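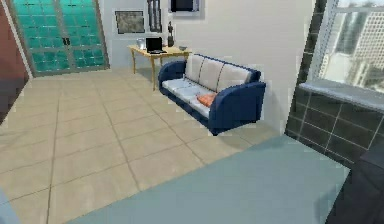
Zodville apartment, blue and white sofa, laptop on the desk behind it.

8/31/20

First full day with Prurkix doing the episode review. For the record, what it replaces: Aba and I stepping through the finished runs, deciding whether the agent stopped at the thing it was sent to find, and typing a line on why if it didn't. What it does: reads the simulator's object list, checks distance and line of sight at the last step, writes PASS or FAIL. Then it sends the FAILs to us. Nobody looks at a PASS any more unless they go and dig one out.

Batch was 1000 runs, all in the Zodville rooms. 231 came back FAIL. I got through my half by 2:30 and then had nothing assigned, which I suppose is the sales pitch. The Vostach slide from January promised we would save 806 minutes a week. I would like to know how anyone got a number ending in a 6 out of that.

What I did with the free afternoon was pull PASSes at random. 11 of them I would have failed by hand. Most were the same problem: the target is inside the distance limit and technically in line of sight, but it's a few dark pixels over the arm of a sofa and the agent was clearly on its way somewhere else when the step count ran out. The checker has no opinion on "on its way somewhere else." I do, and so does Aba, and that opinion used to get typed into the notes column. The notes column is now filled in by Prurkix and says "criteria met."

Asked Tirta whether we can keep a sample for hand review. He said yes in principle, and that he'd want to see a rate that justifies the hours. Fair enough, but the rate only exists if somebody spends the hours first. I told him I'd log mine for two weeks and we can argue after.

Laptop queries are where I'd start. In these rooms a laptop can be on a desk or on a seat, and the instruction we give the agent says only "find the laptop." 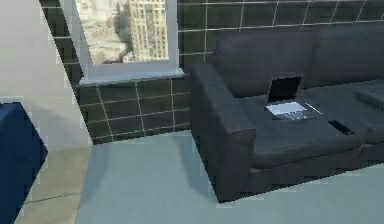
A person reviewing that sort of run takes one look and knows whether the agent is facing the right thing. The checker gets the same answer on the easy ones, faster, and I have no complaint there. Small dark things lying flat are different. I've called one item a remote in one run and a phone in the next, and Aba has done it the other way around. When two of us disagreed, we talked, and usually the label in the object list got fixed. Now the list is the judge. If the list is wrong, every run on it is wrong the same way and the pass rate looks wonderful.

Aba's view, which I'm putting down because she made it better than I did at standup: she doesn't miss the clicking, she misses knowing the rooms. A month ago she could tell you which corners the agent got stuck in without opening a file. She thinks that will be gone by the time we need it. Tirta wrote this down, I noticed.

To be fair to the thing:
it did not get tired after lunch
it caught two runs from the old Quispe set that I had passed myself, and I was wrong on both
the FAIL list is sorted by room, and that alone is worth something

Against:
no way to mark "unsure"
can't reopen a PASS without Tirta's login
overwrote Aba's notes on the rerun. Old copies are on the shared drive under quispe_old, please nobody clean that up

Also, the daily sheet still has a column for runs reviewed per person, and mine will look terrible this week. I asked if that column is going away. Answer was "let's see." I don't love that.

Tomorrow: pull more PASSes, laptop and remote queries only, with Aba scoring them separately from me before we compare. Get Tirta to fix the login. Ask Vostach what distance limit they set, and why it isn't written anywhere I can find it.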